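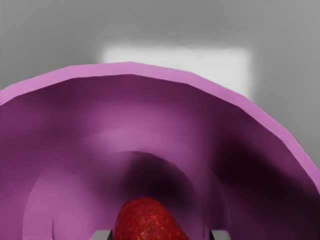
Purple bowl, from above

The November Dog

My sister's hound came to live with me the year she moved overseas. He was nine, brown and white, with one ear that had healed crooked after a fight with a raccoon. She drove him over from Clelau with his bed, his brush and a page of instructions, and she cried in my driveway for a while and then left. He watched the car go. Then he went into the house and lay down on the kitchen floor, in the one spot where I had to step over him to reach the stove.

He would not eat for me. The instructions said one scoop in the morning and one at night, so I put down one scoop and he looked at it and looked at the door. I tried warm water on it. I tried chicken. The vet on Innes Road checked his teeth and his belly, charged me for both, and said he was sad and that it would pass. It passed on the fourth night, while I was asleep. In the morning the food was gone, along with half a loaf of bread and the dish towel it had been sitting on.

That visit was the first of several. The dish towel became the second. By the end of the summer I owed the vet 600 dollars, and I had started picking up extra hours at the hardware store to pay it down.

I sent my sister pictures of him, one every evening. I was no good at it. He turned his head whenever I lifted the phone, so most of what she got was the back of a neck or a blur going behind the couch. She wrote back every time anyway. She said she could tell it was him.

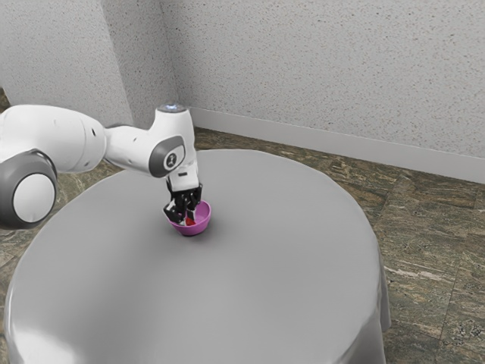
Gripper lowered into the pink bowl

In September a sign went up at the feed store. The Itholm shelter was making a calendar and wanted dogs from all over the county. You sent in a picture, and if they picked it, your dog got a month. I don't enter things. But my sister's birthday is in November, and I thought she might like to turn the page and see him there.

I drove him out to the Orov, where the bank is wide and flat and people let their dogs off the leash. We went at seven in the morning, when the light was low. I had a bag of cheese in my coat. He knew about the cheese before we were out of the driveway.

He had never run for me. In the yard he walked, and on the sidewalk he walked slower. I had decided he was too old for it, and I figured I'd get him sitting by the water with his good ear toward me. I unclipped the leash and backed up with the phone, and he stood there smelling the air. Then something moved in the grass down by the bend. I never saw what it was.

He went. His ears stood straight out and his lips blew back off his teeth and the loose skin on his neck slid forward over his face, so that he seemed to have no eyes at all. He covered the whole length of the bank like that, yelling. I didn't know he had that voice. I held the button down and ran after him in my work boots, and I fell once, on my hip, and got up.

It took two hours to get him back. He had gone through the bend and up behind the gravel lot, and I walked back and forth calling him with the cheese held out in front of me like a fool. A woman with a pair of terriers said she had seen a hound headed for the highway. I sat in the truck then and tried to work out what I would write to my sister. I typed her name and erased it. When I looked up he was beside the passenger door, mud to the shoulders, waiting for me to open it.

He ate the cheese and the bag.
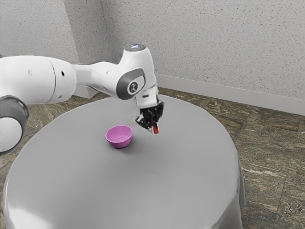

Gripper above the table, to the right of the bowl

At home I washed him in the tub and went through the pictures. There were dozens of the sky and the ground. There was one of my own thumb. And there was one where he was coming across in front of me with all four feet off the grass, his face folded up like a wet glove, one crooked ear flying and the other one flat. He looked terrible. I had never seen him look like that, and I kept going back to it.

I sent it to the shelter and I didn't send it to her. That was hard to do. For a week she got the back of his neck as usual.

The calendar came in a flat envelope at the start of December, two copies, because I'd paid for two. They had given November to a white poodle in a scarf. My sister's hound was in February, in the bottom corner, sharing the page with a beagle.

I mailed her copy anyway. She called when it arrived, at what must have been four in the morning where she was. She asked what on earth he'd been chasing. I told her I didn't know. She asked if he caught it, and I said I didn't think so, and she wanted to hear him, so I put the phone down on the kitchen floor next to his head and finished washing the pans.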